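The second half of our project was supposed to be the easy half. We had a simulated arm that could stack one plastic cup into another, and all that was left was to write down how the tests should be run so that next year's group could repeat them. That writing took us most of March, and it is the part of the report we are proudest of (even though it has no code in it at all).

## Why we needed rules

Our first batch was 400 simulated runs, and when we sat down together to score them we disagreed on 67. One of us passed any run where the cups ended up touching, another wanted the top cup fully seated, and the third had been marking "almost" in a column that didn't exist in the spreadsheet. We threw the scores out and started over -- a sad Tuesday, but a useful one.

## The Brisen checklist

We named the checklist after our test setup, Brisen. It borrows its layout from the lab safety sheets in the Millesa workshop, which are short and hard to misread.

1. **Save the scene settings before each run.** Cup colors, cup positions, table texture and lighting all go in the Joo log file, even if you are sure you didn't change anything.
2. **Check the start state.** Both cups must stand upright on the table with a clear gap between them. If they touch, reset.
3. **Look at more than one view before scoring.** A cup that is easy to judge in one view can be half hidden in another, and we lost plenty of arguments to this before we made it a rule. 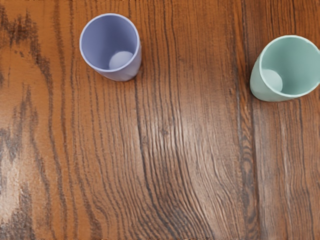
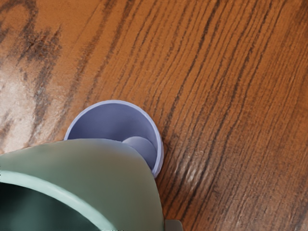
4. **Score pass or fail only.** A pass means the top cup is seated, the gripper has let go, and nothing has tipped over. Comments are welcome, but they go in the notes column.
5. **Have a second person score without seeing the first score.** Settle any differences together and write down how you decided.
6. **Never delete a failed run.** Mark it and keep it.

## Second batch

With the checklist in place we ran 266 new trials through Jomeo, our little batch script, and scoring went much more smoothly. Most of our remaining differences came from rule 4, where "seated" still needs a proper measurement in millimeters. We would also like a limit on run time, and 70 seconds is our suggestion for now.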